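The Trisville Office of Victim and Witness Services is accepting applications for the position of **Court Support Advocate**. The position is full time and reports to Idun Söderlund, Director of Services.

## Duties

The advocate assists people who have been harmed by violent crime, and members of their families, from the first police report through sentencing. Regular duties include:

- explaining charges, bail conditions and hearing dates in plain language
- accompanying witnesses to the Dahlgren Street courthouse
- helping clients prepare written impact statements
- keeping accurate case notes and protecting client privacy

The office opened 2,099 case files last year. Advocates share an evening telephone duty, and each advocate is assigned two evenings per month.
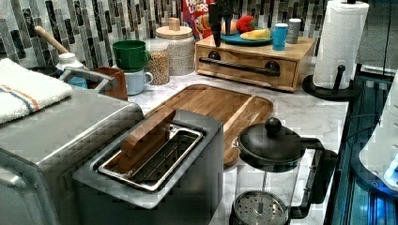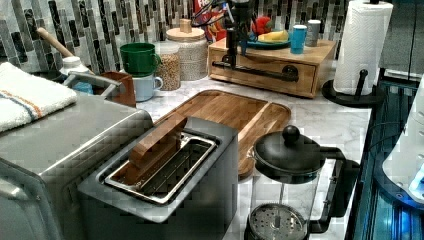 ## Requirements

Applicants must hold a degree in criminal justice, social work or a related field, or have equivalent work experience. A valid driver's license is required. Knowledge of a second language is an advantage — please state your level in the application.

The person selected must pass a background check before the start date and complete 30 hours of training during the first month of employment. A payment of $1,000 is available toward moving costs for candidates who live outside the county.

## How to Apply

Send a cover letter, a résumé and the names of two references to Gøran Vik, Personnel Section. Applications may be delivered by mail or left at the front desk during business hours. The deadline is the last business day of January, and late applications will not be considered.

Questions about the duties of the position may be directed to Liv Rustad, Senior Advocate.

Posted January 4, 2022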